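From: Sevim Kocabaş
To: workplace-reps list
Subject: Re: Clearing robot in the staff kitchens – what happened to your hours?

On the Mencombe site the rep wrote:

> We have been told a robot is coming into our staff kitchens from March,
> for the clearing up and the wiping down. Management say no posts will
> go. They said the same before the floor machines and we lost evening
> hours over the following year without a single post being cut. Has any
> site on this list already got one? I would like to know three things.
> Did the hours change, who looks after it when it stops, and were people
> asked before or told after? Our cleaners are mostly on 10 hours a week
> so there is not much to shave before it stops being worth the bus fare.

We have had one at Flutstead for 9 months, so I will answer in your order. I am on the cleaning side myself, mornings, and have been rep here for four years.

Hours. No contracted hours have gone. What did go was the overtime after lunch, which was never in anyone's contract but which several people had come to rely on. It was the first thing I should have asked about and I did not. If your members get regular extra hours, write down now who gets them and how many, before the machine arrives, and get a manager to sign that it is correct. We had to put ours together afterwards from payslips and it took weeks.

Who looks after it. On paper, Zornard, who supply it and have a phone line. In practice, whoever is in the kitchen. In the first quarter we logged 69 stops, and 112 by the end of the second. Most are small: it has picked up two things at once, or something has slid down behind the bin, and it waits until a person sorts it out and presses resume. It takes a minute or two, but it is a minute or two out of a job that has already been timed. We asked for this to be recognised and after a long argument the people on the kitchen rota now get a small allowance for it. Ask for that at the start. Ask as well for the training to be in paid time, and for it to be given to the part-timers and not only to the supervisor. Ours was held at 2 in the afternoon when half the team had gone home.

Asked or told. Told. There was one meeting, with slides, and the order had been placed by then. The team at Kettani did better. They got a trial period written down with a review at the end of it, and their people were able to say which jobs they wanted it to take. They gave it the rubbish and the surfaces and kept the fridges and the stock cupboard. I would copy that if you can.

What has changed in the work itself is harder to put into a list. There is less bending and less picking up after other people, and those with bad backs are glad of it. On the other hand the job used to have easy parts between the hard parts, and it is the easy parts that the machine takes. What is left is ovens, drains, the tops of cupboards and anything sticky. Two of our team have said they are more tired at the end of a shift than they were before, doing the same hours. I have raised this under workload and have not had an answer yet.

One more thing, the office staff leave more out than they used to. Crisp bags, cans, all of it. I have asked for the old notices about clearing up after yourself to go back on the wall.

I am putting a picture in so your members can see the size of the thing next to an ordinary sink. Some of ours expected something like a vacuum cleaner. 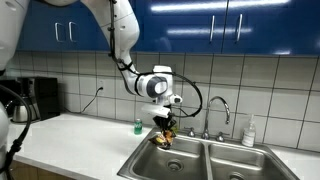 Kitchen clearing: the arm holding a snack bag over the left-hand basin.

Check how much room yours will leave for a person at the sink – we did not, and two people can no longer pass at ours while it is working. The risk assessment should cover that and you are entitled to see it.

I can send our stop log and the wording of the allowance to anyone who wants them. Please write to me off list, as the log has names in it which I will need to take out first.

Sevim Kocabaş
Flutstead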